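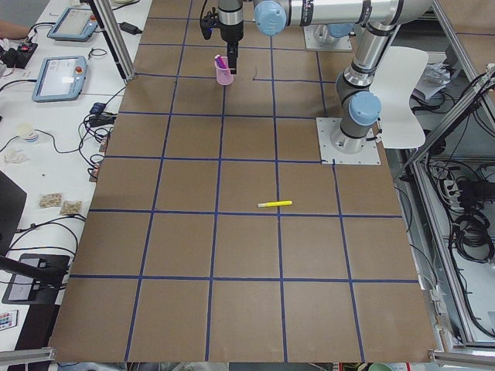 The gripper was three millimeters off again on Sunday, and Maham Mohmand had driven in for it.

She called the arm Gondal. The other one was Elel, and Elel had never given her any trouble. Gondal drifted. It would come down over the paper grid, dead straight, and close its fingers a little to the left of where it had been told.

She picked up the pendant and jogged the wrist through its range. No alarms. The log had stopped at line 401, the same line as last time.

"It's the mount," said her brother on the phone. He sold tile in Skudmont and had opinions.

"It's not the mount."

She checked the mount anyway. All the bolts were tight. Then she loosened the gripper, wiped the flange, and found a sliver of blue tape stuck to the mating face, no longer than a grain of rice. She must have shut it in there herself in April, the night she laid the grid.

She peeled it off and put the gripper back – snug, then a quarter turn – and set the tool point again from the beginning. It took 50 minutes. Her tea went cold.

At the end she typed in the speed, 350, and kept her thumb near the stop button.

Gondal came down over the marker. The fingers closed on the middle of it.

"Well?" said the phone. She had forgotten he was there.

"It was the mount, sort of," she said, and ran it again.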